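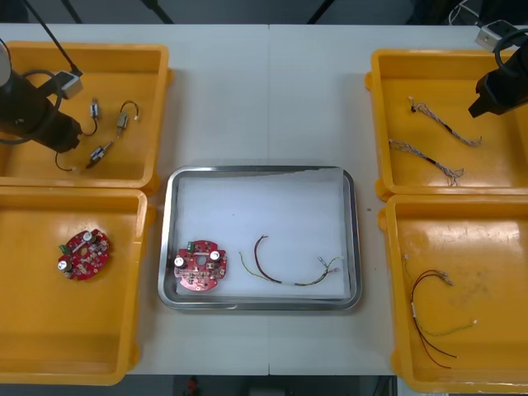
Ticket: Label printer skips every other label after the Nuvar update
Status: Solved
Site: Makthorpe parts room

Original report

Hi all! We print bin labels from Nuvar to an Elell desktop printer, and it has been a little workhorse for us. After the August update it started feeding a blank label after each good one. A job of 42 labels ate 84! The text is sharp, the barcodes scan fine, only the feeding is off. The roll is the same Zoubi stock we always buy, 600 to a roll, so the blanks add up fast.

Tried so far
- Power off, wait, power on. No change.
- Cleaned the gap sensor with a dry swab. No change.
- Swapped in a fresh roll. Same thing.
- Printed the self-test page from the printer's own button. Perfect, no blanks!

That last one got me excited, as it points away from the hardware.

Reply from support

Great clue with the self-test. Please open the label template in Nuvar and read us the page height and the gap. Also check whether "Add gap to height" is ticked.

Update, 9:40 am

Found it, I think! The box is ticked, and I'm sure it never was before. Height is 18 mm and gap is 4 mm, both correct for our labels. So Nuvar is asking for 22 mm per label, the printer runs over into the next one, and out comes a blank.

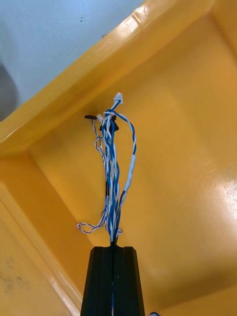
Unticked the box, saved the template under a new name and ran the sensor calibration again (hold the feed button until the light blinks twice, then let go). First test job came out with no blanks at all. I did a little cheer at the bench.

Still open

The old template ticks the box again whenever I reopen it, even after saving. The new copy stays put, so I'm using that one and have deleted the shortcut to the old one. Can you tell me if the shipping templates need the same treatment?

Reply from support

Yes please, copy any template made before the update. We've passed the box problem on to the Nuvar team. Lovely detective work!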